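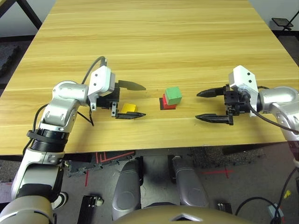 Stoltora opens its hand-teaching tools to small shops this October

I'm Olga Fonseca, I run the teaching side at Stoltora, and I get to write this one myself because our usual press person is out on a customer visit. So please forgive the tone!

The short version: starting in October, the remote teaching kit we've been using in our own lab goes on sale to small manufacturers and training schools. It's called Immont. You sit down, take hold of a pair of lightweight handles, and the two arms on the robot do what your arms do. Open your fingers and the grippers open. Everything gets recorded, and those recordings are what the robot learns from.

We start everybody on colored blocks. I know, I know, it looks like kindergarten. But putting a green block on a red one asks a lot of a beginner (you have to line up over the bottom block, let go without dragging it, and get your hand out of the way), and I'd rather people learn that on a block than on a customer's part. My first stack fell over, and so did my second. Ka-ming Leung, who wrote most of the control software, still likes to bring that up at lunch.

The early version had a delay you could feel in your wrists. You'd close your hand, wait, and then close it harder, and by then the gripper had already closed. Ka-ming and Chaminda Pathirana spent most of the spring on that. The version we're shipping feels close enough to direct that new operators stop talking about the handles and start complaining about the task, and I'm happy with that.

We had 13 people from outside the company try Immont over the summer. None of them had driven a robot before. Each one did 4 practice sessions with us and then recorded demonstrations without one of us at their elbow. Ludger Kettler runs the workshop at Girier, where they assemble small valve housings, and he sent four of his own people.

"I thought I'd have to hire a programmer," Ludger told me. "My best operator turned out to be the woman who has packed those housings by hand for 16 years. She knows how a part wants to be picked up. She just showed it."

I've been quoting him to everyone, sorry Ludger.

Immont comes with the handles, the recording software and two days of training at your place or ours. You can throw out a bad take with one button, and you'll use it a lot in the first week. It runs with our own two-armed robot for now. Support for other arms is being worked on, and I'm not going to promise a month.

Want to try it? We're doing open mornings at the lab all through October, starting at 9 a.m., coffee included. Schools are welcome, and so are the merely curious. Write to Ingeborg Brandes in our press and visits office and she'll find you a spot.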